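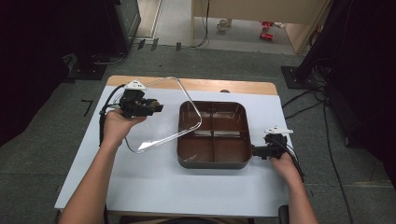
Does handing the packing work to a machine make the packers' day any shorter? At Flondham the day stayed exactly as long, and what went into it changed.

Reading time: 4 minutes
Print | E-mail this article

4.3 What the packers do now

Before the changeover, closing a meal tray was a job that took no training at all. You were shown it once, at the end of a bench, by someone who was already looking at the clock. The Wuramitz line took over most of the closing in April, and the people who used to do it were moved to what the company calls demonstration work. They close trays so that the line can learn to close trays. Several pointed out to us, without much heat, that they had been doing this for years and had never before been asked to do it nicely.

Figure 3. Demonstration work: a clear lid held in the left gripper, the right gripper against a four-compartment tray.

The grippers change the task more than the managers had expected. A packer with bare fingers feels for the rim and has the lid down before thinking about it. With a gripper in each hand the same packer has to look, and then decide which hand is going to do the holding. In Figure 3 the right hand is at the tray and the left has the lid, a split that most of our 30 interviewees said they settled on early. A few went the other way and defended it with surprising force. The Votach manual has no opinion.

Pay is where the new arrangement gets awkward. Line work at Flondham was paid by the tray, with a bonus for speed. Demonstration work is paid by the hour, and speed is discouraged, as a rushed demonstration is marked unusable and has to be repeated. Workers who had built a reputation on being fast found themselves being coached to slow down by a supervisor who had spent the previous winter telling them to hurry up. "I was good at the wrong thing," one told us. She has since become the person others go to when the grippers misbehave, a role that appears on no chart and carries no extra money.

The Bañuelos site, where we held a further 4 group discussions, offers a useful contrast. There the packers rotate between the line and the demonstration tables, and they can strike their own bad attempts from the record before a supervisor sees them. Complaints about monitoring were milder at that site. Complaints about sore wrists were much the same, and so were complaints about the coffee.

We asked all participants whether they thought of themselves as teachers. Management uses the word freely, and it is printed on the new badges. Roughly 44 percent accepted it, in some cases after a long pause. The rest preferred "packer," and one group settled on "packer, but slower." Job titles come up again in section 5, together with the question of who gets credit when a demonstration is reused at another plant.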